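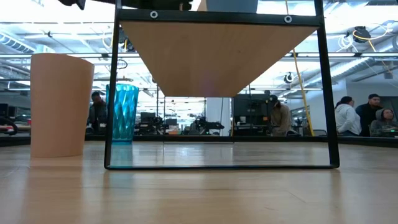 Members > Public Consultation > Trails and Open Space > Drerine Reserve shared-use loop

Drerine Reserve loop: draft alignment and grant application

ReserveAccessGroup
The Gilport municipal office has released the draft alignment for the Drerine Reserve shared-use loop. Written submissions are open until Fri 16 October, and the matter is expected to go before council in November. The office intends to seek a provincial recreation grant for the first stage, which covers the section from the Bitar Road parking lot to the lower footbridge.

The draft contains the following elements of interest to members:
– 1,210 metres of new natural-surface trail, open to walkers and cyclists
– resurfacing of 600 metres of existing gravel path
– closure and replanting of the informal track behind the ball diamond
– a new trailhead kiosk at Bitar Road

Members are invited to state their position in this thread. Comments posted here will inform the group's submission but do not replace an individual one.

northshore_walker
I support the application in principle and have reservations about the shared-use designation. The stretch above the creek is narrow, with poor sightlines at both bends. Walkers with dogs use it at all hours, and many of them are older residents of the Gornorska side. I would ask that the group's submission request a separate walking line at that location, or failing that, a signed dismount zone of 100 metres.

Singletrack_Gilport
With respect to the previous member, a dismount zone of that length would be ignored, and the municipality has no staff to enforce it. The sightlines can be corrected by clearing alder on the inside of each bend and placing a choke point at the approach. Both measures are standard practice on shared trails and neither requires a second corridor through the trees. A parallel line would also mean crossing the wet ground twice.

I have no objection to the closure behind the ball diamond. The track drains straight into the outfield and should have been closed years ago.

fencepost26
My objection is to the order of the works. Stage one spends the whole grant at the Bitar Road end, where there is already a usable path, and leaves the Gornorska entrance with a gate, a culvert in poor condition and no parking. Residents there have been told to expect improvements under two previous plans. If the grant is awarded and the second stage is not funded, the result is a loop that does not close.

I would prefer that the submission ask for the culvert to be moved into stage one, and for the kiosk to be deferred to pay for it.

ReserveAccessGroup
Thank you. On the question of staging, the municipal office advises that the culvert requires a separate environmental permit, as fish are present below the crossing. The permit could not be obtained before the grant deadline. The group can request that the permit application proceed at the same time as stage one, so that the culvert is ready to tender once funds are available.

fencepost26
That is an acceptable request, provided it is worded as a condition of the group's support. The 2 previous plans also contained a commitment to "proceed in parallel" and no application was filed under either of them.

Singletrack_Gilport
I would not agree to conditional support. Grant assessors look for evidence that a community stands behind a project. A letter that says yes, but only if, will be read as a no. Put the culvert in a second letter addressed to council.

northshore_walker
I am closer to fencepost26 on this point. Council has received separate letters before. A short paragraph within the main submission would not harm the application, and it places the request on the public record – which a letter to individual councillors may not.

On the bends, I am prepared to accept clearing and a choke point as a first measure if there is a review after one full season. I would still like to see signage asking cyclists to yield.

creekside_member
I have not seen any reference to winter use. The existing gravel path is groomed informally for skiing in good snow years, and the draft shows bollards at both ends of the resurfaced section. Would the group please ask whether these are removable? The drawing on page 26 does not say.

I also ask that the kiosk remain in stage one. Visitors regularly park on the Bitar Road shoulder because the lot is not marked, and a map at the entrance would assist.

ReserveAccessGroup
The question about bollards has been forwarded to the municipal office and the reply will be posted in this thread. A draft submission will be circulated to members with two versions of the culvert paragraph, one conditional and one not, and the version with the greater support will be used. Yield signage and a one-season review of the bends will appear in both.

Members who wish to be listed as signatories should reply with their name as it appears on the membership roll, by private message only.

creekside_member
Thank you. I will send mine this evening. Please list me in favour of the conditional version.

Contact the moderators | Terms of use | © Gilport Trails and Open Space Forum | Back to top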